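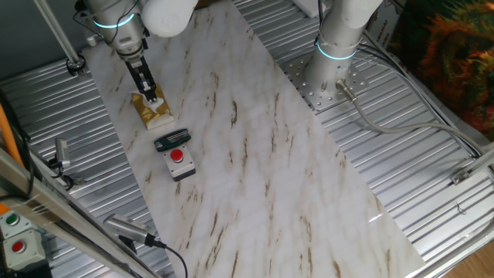

Landlord wants the deposit back in two parts, is that normal?

Posted by Elin Lloyd, 2026-01-30

I moved out of a one bedroom apartment on Gwilliam Street after 2 years. The deposit was $1300. My landlord says he will send me $600 now and the rest once he has the final water bill and a quote for repainting the hallway. Nothing in my lease mentions splitting it up. The walls have the usual scuffs and a few nail holes, which I filled. I have photos from the day I moved in but only a couple from the day I left. Do I have to accept the first check, and does cashing it mean I agree to his plan?

Arwel Jarman

Check your state's rules first. Most states give the landlord a set number of days after you move out to return the deposit or send a written list of deductions. The deadline runs whether or not he has his quote. Look up "security deposit" on your state attorney general's site and find the number of days.

On the check, read both sides before you deposit it. If it says "payment in full" or anything close to that, don't cash it until you've talked to a tenant hotline. If it says nothing, write him a short letter saying you are taking it as partial payment and still expect the balance. Keep a copy. Send it certified mail and give him your new address in the same letter, as some states require you to do that in writing.

Normal scuffs and small nail holes usually count as wear and tear. After two years he would have a hard time charging you for a full repaint. 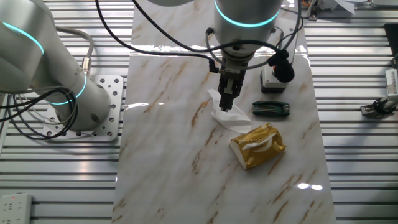 Trefor Gape

Mine did the same thing and I never saw the second half. Small claims cost me $40 to file and he paid before the hearing. I would just file.

Berwyn Dafis

Don't file before the deadline passes, the judge may toss it. Arwel is right about the letter. Also ask the water company for the final reading yourself. If the account was in your name, he has no reason to wait for that bill at all.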